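Gripper maintenance on the counter cell, part 2

Picking up from the April post, where I had the wrist camera sorted and the fingers still drifting.

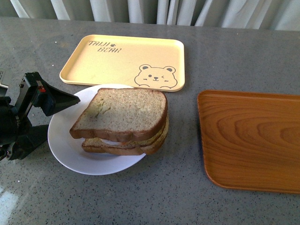 Jaws open beside the plate, yellow tray behind, wood-grain tray to the right.

The drift turned out to be two separate faults. The first was the finger mounting screws. I had put them in dry when I rebuilt the gripper, and the left one had backed out far enough to let the finger rock. Both are now in with medium threadlocker and a paint mark across each head, so a glance tells me if one has moved.

The second was the zero offset. The controller stores the fully closed position as an encoder count, and mine was still the value from the old fingers. It should have been 342. With the wrong number in there the jaws stopped short on a close command, and the software reported a good grip on nothing at all. I changed it in the config file, power cycled, and ran 80 open and close moves with a feeler gauge between the tips every so often. The gap held.

The Pryor supply got a look while I had the covers off. One ferrule on the output side had a stray strand outside the sleeve. Recrimped. The Rovier cable chain is fine apart from a scuffed link near the base, and I will leave that until it cracks.

Approach height matters more on this job than on most. A sandwich on a plate gives you a rim to clear on the way in, then bread that flattens under very little force. I dropped the close speed to a quarter of the default and set the current limit at 500 mA. At 1000 the bread lost. Amarachi Ekpo suggested ramping the limit during the close so the fingers touch gently and then firm up. I have a version of that half written, but the driver only accepts a new limit between moves, so it needs two short closes - ugly, and slower than I would like.

Current service list for this cell:

Paint marks on finger screws, before each session.
Wipe finger tips with isopropyl, after any food work.
Closed position check with the gauge, weekly.
Supply terminals, whenever the covers are off.

Still open is the small dead band when the jaws reverse direction. I suspect backlash in the gear train and have a replacement pinion on order.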